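Speaker notes: Software for handling cloth. What the wrist camera can and cannot tell the planner

Session: afternoon, main hall, 2.00 pm
Slot: talk followed by 10 minutes for questions
Slides: held on the Gestelwood shared drive, final version only

Slide 1. Title

Thank the chair and the host institution. State that the work was carried out by the manipulation software group at Gestelwood, in partnership with the controls team at Plastuvcombe. Acknowledge Raffaele Pace, who wrote most of the grasp monitor, and Thoa Dương, who is responsible for the logging tools.

Make clear at the outset that the talk concerns software. Questions on the mechanical design of the gripper should be referred to Plastuvcombe after the session.

Slide 2. The problem

Rigid objects allow a planner to compute a pose, move to it and close the fingers. Cloth does not have a pose in that sense. The same garment may present one layer or several at the point of contact, and its outline changes as soon as it is touched.

Our earlier planner, known internally as Dreltton, treated the garment as a flat outline on the table. It chose a grasp point once, from the overhead view, and did not look again until the arm had lifted. Many of its failures were therefore found late, when the item was already in the air or had been left on the table.

(Pause. Ask whether the back rows can read the diagram.)

Slide 3. Structure of the new system

The replacement is called Fahmy. It has 3 layers.

The first is a slow planner, which selects a region of the garment and a direction of approach. The second is a local controller, which runs from the wrist camera and corrects the motion during the last part of the approach. The third is a grasp monitor, which reads the wrist camera and the finger position together and reports one of five states to the planner: clear, touching, pinched, slipping or unknown.

Stress the last state. The monitor is permitted to say that it does not know. In Dreltton every frame was forced into a yes or a no, and the planner acted on both with the same confidence.

Slide 4. Wrist views

Leave both views on the screen for as long as the audience needs. 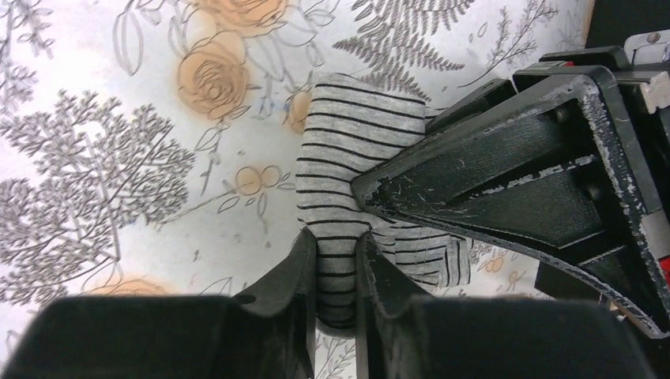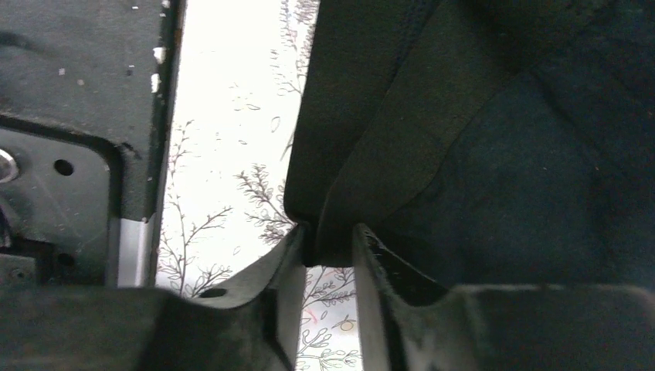

Declan Parsons
Principal Engineer, Perception and Control Software, Gestelwood

Points to make while the views are up:

In both, fabric is held between the two fingers, and the gap between the fingers is the region that matters to the monitor. The software crops to that gap first and examines the rest of the view only if the result is uncertain.

The striped item is the easier of the two for perception. The black stripes run close together where the knit is squeezed, and the spacing gives the monitor a direct cue. Where the stripes change direction, as they do on the flap at the lower right, the segmentation step can propose a layer boundary.

The dark cloth offers far less. Its colour is close to that of the fingers, and there is no printed pattern on it to follow. The monitor must depend on the edge of the cloth against the white surface, and on the rounded fold in the gap. The bright background helps with the outer edge. It does not help where the cloth meets the finger.

The printed tablecloth is a fair test. Thin plant drawings produce a large number of small edges, and an early version of the segmenter took sprigs for loose threads. The training set was widened to include patterned surfaces for that reason.

Slide 5. The local controller

The controller holds a short history of monitor states and does not act on a single reading. When the state moves from touching to pinched and remains there, the fingers continue to close to the force limit set for the item. When it moves to slipping, the arm stops its lift and the planner is informed. When it is unknown, the arm holds its position and requests one further look from a slightly different wrist angle.

The delay between a new image and a corrected command is nearly 175 milliseconds on the present computer. This is acceptable at the approach speeds we use. It would not be acceptable for fast lifting, and the lift speed is limited in software accordingly.

If asked why force sensing alone is not used: thin knit produces a very small change in force, and the reading alone does not show how many layers are held.

Slide 6. Planning with uncertain states

Dreltton returned to the start of its plan after any failure. Fahmy keeps the part of the plan which is still valid. If the first region cannot be grasped, the planner marks it with a cost and selects another, keeping its current estimate of where the garment lies.

Szymon Szewczyk raised a fair objection during the internal review. A cost that never fades will in time exclude good regions. The costs are now reduced whenever the cloth is seen to have moved. He should be credited by name on this slide.

Slide 7. Tooling

Every attempt is stored with its wrist images, finger positions, monitor states and planner decisions on one timeline. An engineer may move to any point and run the monitor again with a newer model. Disagreements between the old and new models are listed first, so that review time is spent where the behaviour has changed.

Labels are made by two people working separately. Where they differ, the label is set to unknown and the case is kept for training. Morena Monti prepared the labelling guide, and copies may be requested from her office.

Slide 8. Limitations

State these plainly.

Dark cloth against dark fingers remains the weakest case. Lighter finger pads have been proposed, although the group would prefer to see first how far exposure control can take us.

The monitor does not count layers reliably. It can report that more than one is likely, and the planner treats this as advice only.

All results to date come from small items on a table. Larger garments which hang over an edge have not been studied.

Slide 9. Next steps

The interface between monitor and planner will be published in September, together with the replay tool. The trained models will follow once the licence has been agreed with Plastuvcombe.

Slide 10. Questions

Return to slide 4 if the discussion turns to perception. The spare slides contain the state diagram and the timing chart. Contact details are on the final page of the handout.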